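Ticket 3913: Zinia meditation app, evening reminders wrong during Ramadan
Opened by: Latifa El Khatib
Assigned to: Maksym Ostapchuk
Status: reopened

Latifa, 4:10 pm
The reflection circle gets its breathing prompt two hours early. It lands before sunset, when people are cooking. Your help page says to "trust the rhythm." I'd sooner trust a clock.
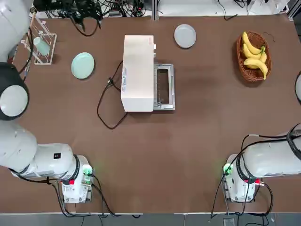 Maksym, 4:32 pm
Please sign out, sign back in and turn Gentle Mode off. That clears most reminder faults.

Latifa, 5:05 pm
Did all that. Same prompt, same wrong time. Hala Belkadi gets it too, on a different phone, so I doubt it's my settings. Are you sure anyone tested this outside your own time zone?

Maksym, 5:40 pm
Your group has 4 saved schedules and one still carries the old zone. I've removed it and marked this fixed. 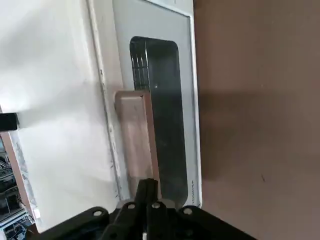 Latifa, 8:15 pm
Reopening. Tonight's prompt was still early, and my journal streak now reads 783 days. I joined in April. What exactly was fixed?

Maksym, 8:51 pm
Passed to Renji Kobori on the sync side. The streak count will get its own ticket.

Latifa, 8:58 pm
Fine, but leave this one open until I say the time is right.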